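Folding carton

A folding carton is a container made from a single sheet of board that is cut and creased while flat, shipped flat, and set up at the point of use. The flat sheet is called a blank. Cartons of this type are used for dry food, shoes, small hardware and mail-order goods.

History

Before the folding carton came into wide use, shopkeepers packed loose goods in paper bags or in rigid boxes made by hand. Rigid boxes took up as much room empty as full, and storage was a constant expense. In Hetatville, the Prusska works began as a maker of rigid hat boxes and later turned to flat blanks. Its first catalog listed 54 patterns, most of them for bakers and druggists. The works was bought by the Plornero company, which kept the Prusska name on its heavier grades.

Materials

Light cartons are made from solid paperboard. Heavier ones are made from corrugated board, in which a wavy inner sheet is glued between flat liners. The direction of the waves, known as the flute direction, affects how much weight the walls can bear. Flutes that run up and down in the finished box give the greatest stacking strength.

Cardboard blanks on a marble-patterned tabletop 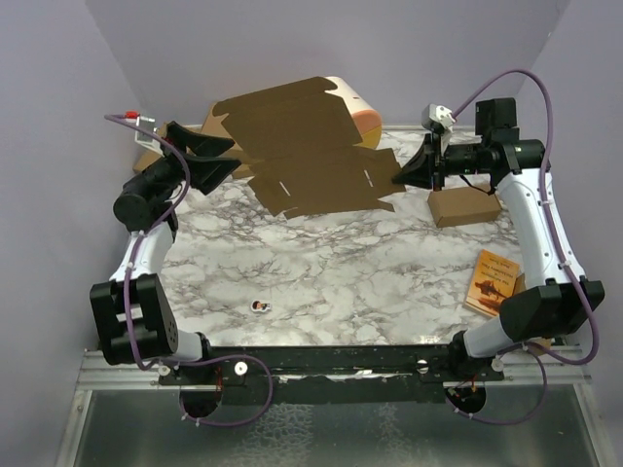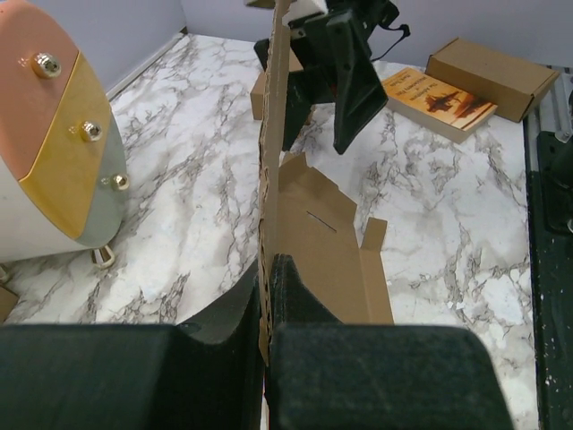 Design

The designer Giuliana Agudelo divided blanks into 2 groups: those closed with glue and those held by tabs and slots. Tab-and-slot blanks need no adhesive but must be cut with greater care, as a loose slot allows the wall to lean. Her notes on crease depth remained in use at Plornero after she left the company.

The Huamán closure, a later form, uses 4 interlocking flaps at the base. It is common in cartons meant to be opened and closed many times.

Collections

The Hetatville town museum holds 3780 blanks, many of them never folded. The collection was cataloged by Emanuel Avram, who arranged it by closure type and kept printed and plain blanks together. It is open to researchers by appointment from April.

See also: Corrugated board; Die cutting; Paper bag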